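Soccer Analytics and the Press Box
Session 6 notes: What an injury list can and can't tell you

Reading before class: the Fanix season review (skim the charts, read the method page twice). Bring the Ulletti worksheet.

1. The claim

Every struggling team gets the same paragraph written about it. Four starters are hurt, the team has slid down the table, so the injuries caused the slide. It may be true. The paragraph almost never shows it.

Ask what the team was doing before the injuries. In the Ulletti worksheet the club had already lost five of eight when the first starter went down in August. The slide got a new explanation but it did not get steeper. Work out points per game on both sides of that date before you read the answer key.

2. What counts as an injury

Fanix logs 3174 absences. Read how it defines one: any player left off the matchday squad with a medical reason given by the club. Given by the club is doing a lot of work there. Clubs say "knock" when a player is being sold, and they say nothing when a player is carrying a bad hamstring and starts anyway. A player at half speed for 2000 minutes does not appear in this data at all.

Also check who is missing. A third-choice keeper counts the same as a captain. Some sites fix this by weighting each absence by transfer fee, and I don't think much of it. A fee tells you what one club paid another on a given day, often years ago.

3. The Jestisura rating

Jestisura puts out an "injury burden" score from 0 to 40. The number gets quoted on broadcasts, usually without the scale. Problems to raise in discussion:

The recipe isn't published, so we can't rerun it.
The score is updated after matches, and past values change. A score that moves once the result is known should not be used to explain the result.
Teams that go deep in cups play more and get hurt more. Good teams therefore often score badly. Try explaining that with "injuries cause losing."

4. Small samples

A season in this league is 32 games. Split it into "healthy" and "hurt" and you may be comparing 23 games with nine. One late penalty swings the smaller group. Home and away matter too - in the worksheet, six of the nine "hurt" games were on the road, and the original article doesn't mention it. 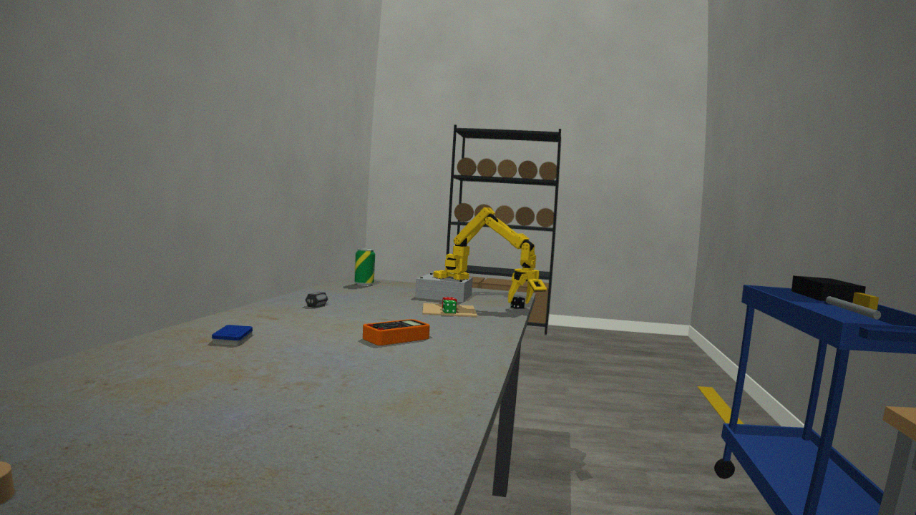
Fig. 6.1. Simulated workbench with a green soda can, an orange handheld device and other small objects.

5. Depth, or luck?

Rondonuwu's answer is that good clubs have depth and bad ones don't. Fine, but how is depth measured? In his chapter it is measured by how well the team did while players were out. That is a circle. A usable measure has to be fixed before the season starts, such as minutes played at this level by everyone outside the first eleven.

For next time

Find one match report that blames injuries. Write a page on what you would need to see before believing it. Quote the sentence exactly, and give the record before and after the first absence. "Both sides have a point" will not get credit.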